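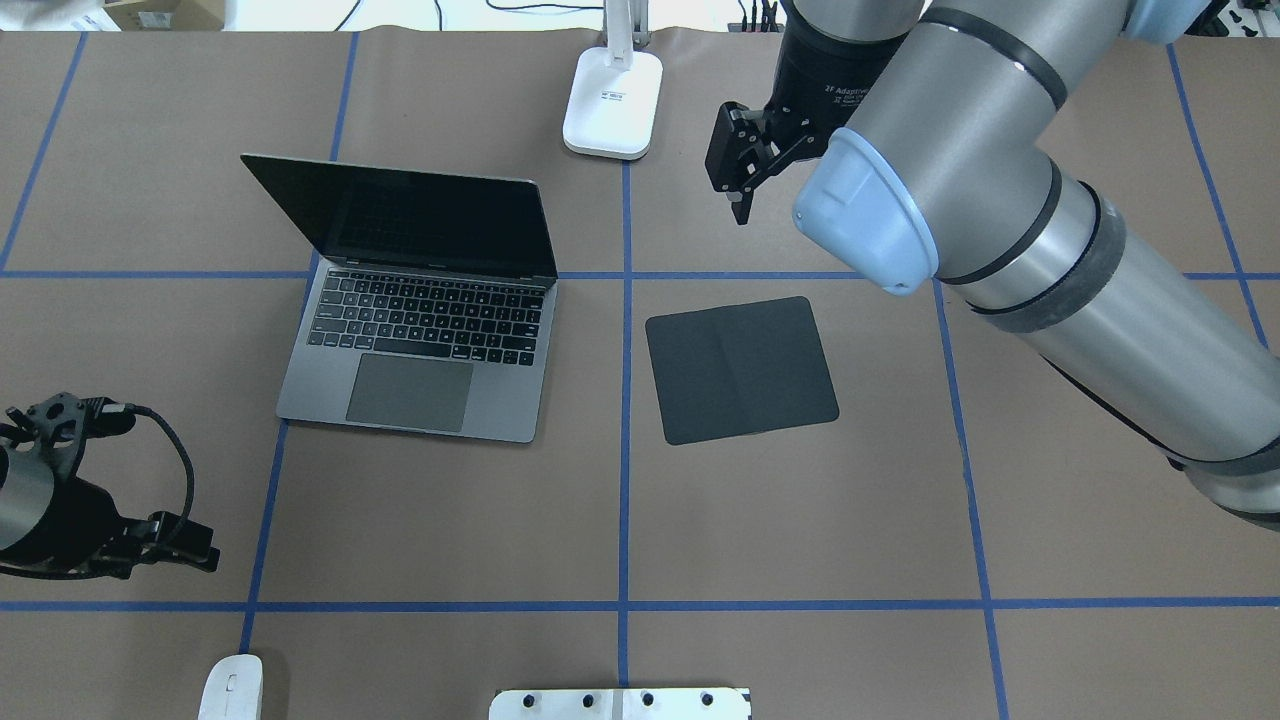

Leave the laptop where it is and tape round it, was Vsevolod Romaniuk's advice when I first moaned about the state of my desk. Everything else can earn its place afterwards.

I wish I'd listened sooner! I spent a whole winter buying trays and little pots, and all I had to show for it was a messy desk with trays on. So I'm very happy to be writing this one.

BESARD LAUNCHES THE PENRY DESK PLAN, A PAPER-AND-TAPE WAY TO SORT OUT YOUR WORKSPACE

Brorham, July 5, 2021

Hello from all of us at Besard. From today you can get hold of the Penry Desk Plan, our new kit for people who have a perfectly decent desk somewhere under all the stuff. I'm Illia Bilyk, I came up with the kit, and I've been living with it (on it, really) since November.

It comes in a flat box with a roll of brown paper, 2 rolls of blue masking tape and a fold-out sheet of layouts to start you off. You cover the desk in the paper, run the tape across and down until you've got a grid of nice big squares, and then you put things back a few at a time. Laptop, mouse pad, lamp, and so on. Anything you haven't reached for in 9 days comes off the desk and goes to live somewhere else.

The squares want to be generous. My first go had tiny ones and it was like trying to park on a chessboard, with the laptop sprawled across the lot of them. A big square lets you see straight away whether you're giving half your desk to something you hardly touch. It's fine for a laptop to sit over a line, by the way, or for the mouse pad to be a bit skew. Mine always is. I work at a slant and I've stopped fighting it. 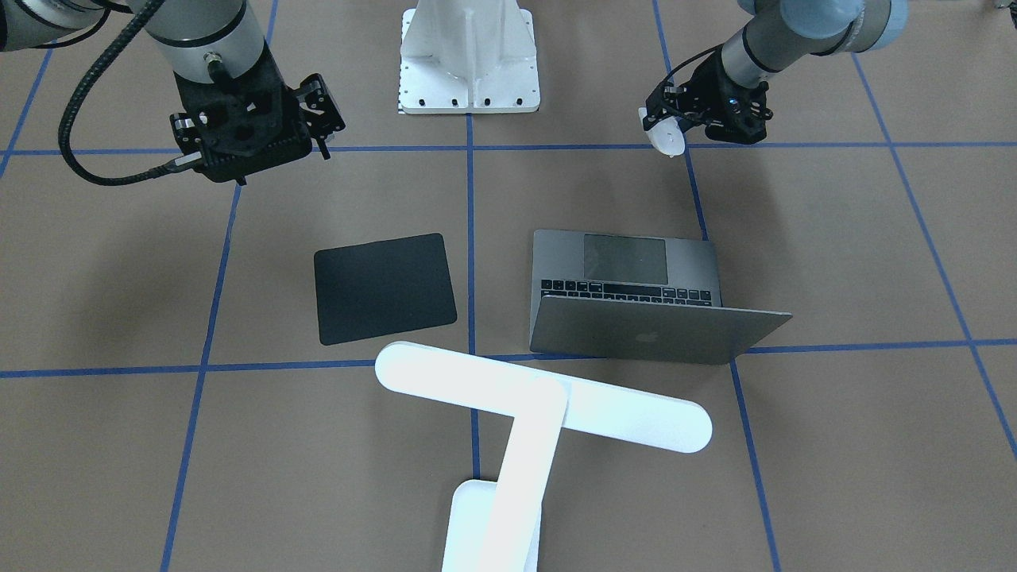

Will the tape mark my desk when I take it up?

The tape goes on the paper, so it shouldn't touch the desk at all if you let the paper run right over the edges. Fold the extra underneath and fix it there with whatever you'd normally trust on the underside of your furniture. If you've got an old waxed or painted top, try a small patch first.

We get asked that one more than anything else, followed closely by whether you have to keep the paper for ever. You don't. Most of the people who tried the kit early on had it down for a couple of weeks, got the desk how they liked it and then peeled the whole lot off. A few have kept it down for good and write phone numbers on it, and I must admit I'm one of them.

We lent 100 kits out around Brorham and Jatville before settling on the final version, and the comments were brilliant, if a bit blunt. The first tape was a pale cream that vanished against the paper by teatime, so we changed it for blue. The layout sheet had left-handers reaching over their own laptops, which was my fault entirely, and it's been redrawn with the mouse pad on either side. And people really, really wanted to know where to put the lamp.
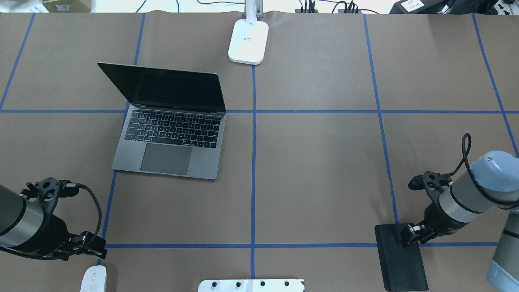 My own answer is to put it at the back, in the middle, and leave it there for a few evenings before you decide it's wrong. You can build the rest of the desk outwards from that. Cables I'd always send off the back edge too, down to a power strip behind the desk, so they aren't creeping in over your clean squares every time you plug something in.

We've made 2,000 kits for the first run. They're on sale now in our Brorham shop, and the Jatville branch will have them on the front table by the end of the week. If you bring in a sketch of your desk on the back of an envelope, we'll gladly help you work out a grid while the kettle's on.

Press copies and further details are available from Illia Bilyk at the Besard shop in Brorham. Do come in and try the demonstration desk before you write about it, and bring your own laptop if you can.

This site uses cookies to remember your preferences. By carrying on browsing you agree to our use of cookies. Accept | Manage settings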